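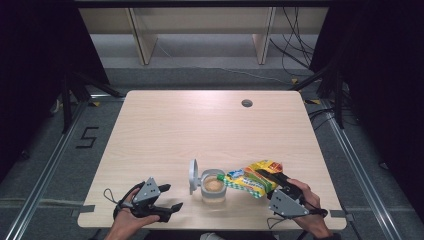

Session 4 covers demonstration recording with two hand-held grippers. It follows on from the calibration session and assumes that each pair has a working gripper set and a signed-off calibration sheet. Work on the snack task starts with three kinds of object that behave differently when pinched: a crinkled printed bag, a clear plastic cup and the food in it. The bag is normally taken in the right gripper, tilted towards the centre of the table, while the left stays open and ready. The lid stands upright on its hinge at the side of the cup, and that is a position to watch, as a gripper coming in low from the left will meet the lid before it meets the cup.

1. Aims of the session

By the end of the session each pair should have a set of recordings that can be replayed by the Tokarz arm pair in Session 6. You should also be able to say, for any one recording, whether it is fit to keep, and on what grounds. The second aim carries more marks than the first.

2. Terms used in these notes

Episode: one recording, from both grippers at rest to both grippers at rest again.
Approach: movement of an open gripper towards an object, up to first contact.
Grasp: from first contact until the fingers stop closing.
Carry: movement with an object held.
Release: from the start of opening until the fingers are clear.
Idle hand: the gripper that is not holding or approaching anything at that moment. The idle hand is still recorded.

Reports that use "pick", "grab" and "take" for the same phase will be returned for correction. This was a frequent fault in the April group.

3. Starting position

Both grippers rest at the front edge of the table, fingers open and pointing inwards. Hold for two seconds before moving. The replay software uses this still period to set the zero of each wrist, and an episode without it cannot be aligned afterwards. Put the wrist strap on before you lift the gripper. A loose strap end should hang behind the hand, clear of the fingers.

Stand square to the table. Feet stay where they are during an episode. If you need to step in order to reach an object, the object has been placed too far back and the layout should be changed before you record again.

4. Handling soft packaging

A sealed bag contains air and loose contents. When the fingers close, the walls move inwards and the contents shift away from the contact point. Two effects follow.

First, the finger opening at the end of the grasp is not a good measure of where the bag is. The same bag can settle at several different openings depending on where it was pinched. Do not write a single "closed" value into your task file for the bag.

Second, the bag turns about the pinch point during the carry. Pinch near a corner and it will swing; pinch near the middle of the top seam and it will swing less. Slow down over the last part of the carry and let it settle before you release. Several groups have tried to correct the swing with a quick turn of the wrist. The arms cannot follow this at replay speed – the joint limit in Section 7 is reached first.

5. Handling the cup

A thin-walled cup gives under load. Close the fingers until the wall just begins to move, then stop. Grasp low, where the base makes the wall stiffer. Do not grasp at the rim on the hinge side.

Clear plastic is a poor target for the depth sensor, which tends to report the table behind the cup or the food inside it. For this reason the cup position is entered by hand in the layout sheet and is not taken from the sensor. Measure from the left front corner of the table to the centre of the cup base, in millimetres.

Closing the lid is treated as a separate task with its own episodes. Do not combine it with moving the bag, even where it would be quicker.

6. Number of episodes and what to reject

Each pair records 200 episodes across the session, in blocks. Change over the operator after each block. The person who is not operating keeps the log and makes the keep or reject decision at the end of every episode, before the next one starts.

Reject an episode if:

- the still period at the start or end is missing
- an object is dropped, including a drop that is recovered
- the idle hand enters the space between the other gripper and its target
- the operator touches the object with anything other than the fingers of the gripper
- either wrist leaves the tracked area

Do not reject an episode only because it was slow, or because the first approach missed and was repeated. Repeated approaches are useful to the training step and should be logged with the code R.

The Wundcombe set, which you will be given for comparison, has 178 kept episodes from the same target. Your own figure may be higher or lower. A high figure with a thin log will be read as a sign that rejects were not recorded.

7. Limits at replay

Wrist rotation in the demonstration should stay under the joint limit printed on the arm data card. Human wrists exceed this easily and without noticing. The plotting script marks the affected samples in red. An episode with a short red section may be kept if the section falls in the approach; if it falls in the carry, reject it.

Reach is also limited. The arms at Plesholm are mounted further apart than a person's shoulders, so movements that cross the centre line may be possible for you and impossible for them. Use the left gripper for objects left of centre wherever the task allows it.

8. To hand in

One folder per pair, containing the raw episodes, the log, the layout sheet and a report of no more than 5 pages. The report should state the grasp point used for each object, the number of rejects under each heading in Section 6, and one change you would make to the layout with your reasons. Plots count towards the page limit. The log does not.

The deadline is 5 July 2021, through the Vetelitz upload page. Files sent by email will not be marked.

9. Reading before Session 5

Handout 3, Sections 2 and 4 (wrist frames and gripper frames). Bring your own layout sheet, as the first exercise converts its measurements into the arm base frame.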